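Suture practice, second round: notes and bookings
4 December 2025
By Palesa Maluleke

Quick one this month, I'm on nights and the kettle's broken.

The Waltiven skills room is open for suture practice again until the break, and there are 11 spots left for February. Book through the Lekota page, not by emailing me. Pads are in the bottom drawer. One pad per pair please, and work right along the line before you bin it. We went through a silly number last term with two stitches in each.

Main thing from Annatjie Makhubela's teaching session, for anyone who missed it: slow down before the bite. Look at where the thread is lying, then where you want the next one to go. Most of the trouble she sees starts with a loose length wandering over the wound while everyone's busy watching the tips. Hold the thread gently too. Crushed suture is weak suture. 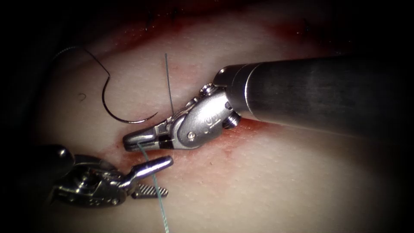
Marthinus Zulu wrote in to say he'd go further and have juniors practise nothing but thread handling for their first hour, no knots at all, and that he wished somebody had made him do it. Fair enough. Parviz reckons an hour would bore people to tears. Letters welcome, keep them short.

On to knots. First throw sits flat, second one squares it, and stop hauling on it! You want the edges to meet. If the skin bunches or goes pale in a real patient you've gone too tight, and a practice pad won't warn you about that the way a person's skin will. Check the knot before you move on, check your tails, and keep the long end somewhere you can find it. Same goes for the needle. Always know where the needle is.
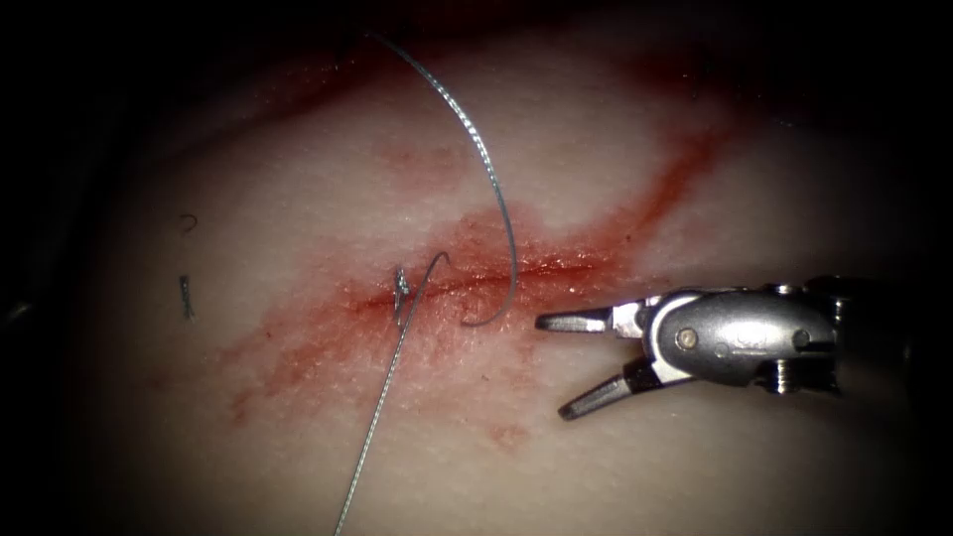 Knot at the left end of the incision, long strand running down from it.

Spacing was the other grumble. People start out beautifully and then race for the end of the wound, so the last few are miles apart. Pick your distance and stick to it. If one's wrong take it out and redo it, it's only a pad. Also, edges: handle them as litle as possible. Grab, regrab, grab again and you'll chew them up, and then nothing lines up properly however nice your knots are.

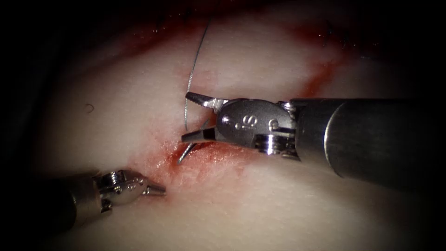
Annatjie's tip is to decide on your grip before you close, and if you've had more than one go at it, stop, let go and have another look at the angle. Sounds fussy. Works for me, anyway.

Odds and ends. Sharps in the yellow tub, NOT the bench bin. Sign the book when you leave. Whoever borrowed the good magnifying lamp, Kgomotso Nkuna would like it back, no questions asked. Practise logs are due to her before you go on leave, 5 entries minimum.

Contact: Palesa Maluleke, Waltiven skills room | © Waltiven newsletter | Back to top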